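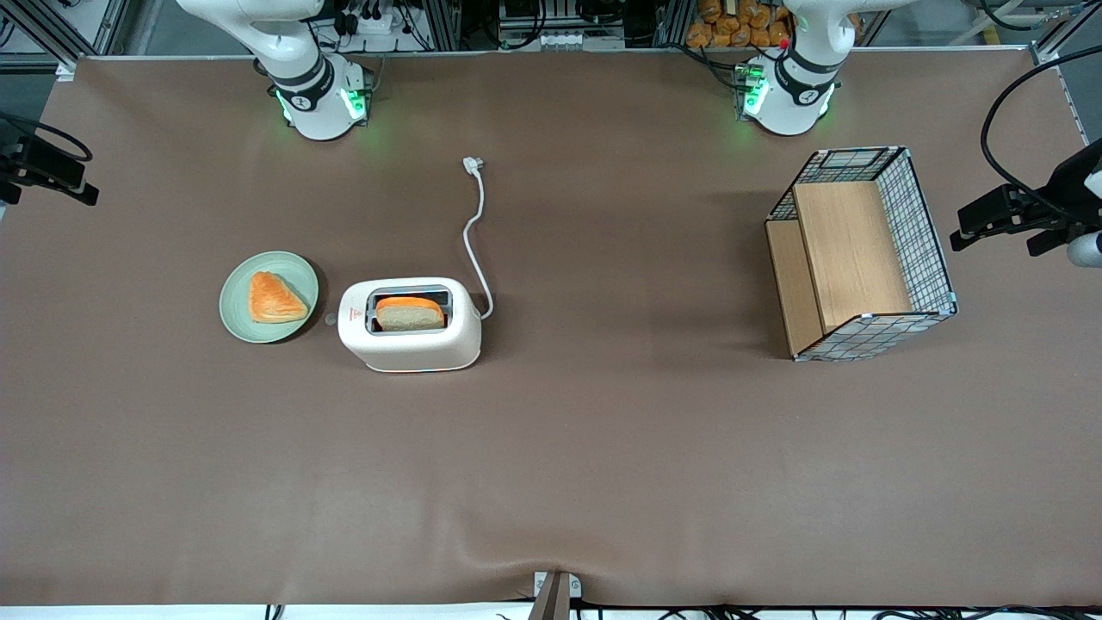
Tsolakis

I am a breakfast person, so when I heard that the Andik bakery counter was going to start selling toasting loaves next to its pastries, I was there before nine in the morning with my coat still half buttoned. It's been on the cards since August, when a little card went up by the register asking what people wanted more of. Bread, apparently! I wrote bread too, so I'm taking some of the credit.

The new corner opened this month in the old Ranatine building, on the side that faces the parking lot. If you remember the place from its shoe store days, you'll recognize the steps and not much else. They've put in a long counter, a few stools by the window and shelves up to the ceiling behind the register. There's room for 32 people if everyone is friendly about elbows, and on opening morning everyone was.

Now, the food. The bread is the reason to go. Each loaf comes sliced thick enough to be worth toasting but still thin enough to fit a regular two-slot toaster, and I say that as somebody who has fished a lot of bread out with a wooden spoon (unplugged, always unplugged – please). The crumb is pale and the crust has a nice warm color to it. I had mine with salted butter, then had another one with plum jam, and then I stopped because there was a line behind me and I was starting to get looks.

The triangle pastries are the other thing people were talking about. Glossy on top, flaky, and a very good size for one hungry person. I like mine on a proper plate, not out of a bag, and a round green one shows off that color beautifully. You can get them filled with apple or with a soft cheese, and I'd go for the cheese. The apple is fine but a bit sweet for me first thing in the day. They baked 251 of them for opening morning and the last tray was gone well before lunch, which tells you how things went.

There's a small home section too, run together with Fesora, the housewares store from across the street. It has plates, butter dishes, a couple of plain white toasters and some storage pieces. I've got my eye on the black wire baskets. I've been looking for a way to get the jam jars and tea boxes off my counter for ages, and wire mesh next to light wood is a look I never get tired of. Prices were fair, I thought, although I did see one very small butter dish that cost more than my kettle.

A couple of practical things. The first 100 customers each morning this month get a free slice of toast with whatever they order, so it pays to be early. Parking is the same as before, meaning not great, and the bike rack fills up fast. They take cards and cash. If you want a whole loaf put aside, ask at the counter the day before – they were already out of the seeded kind when I got to the front. The plan is to bake up to 400 loaves a week once the second oven is running, and the seeded one should be easier to get then.

Doors open at seven in the morning and close at two in the afternoon.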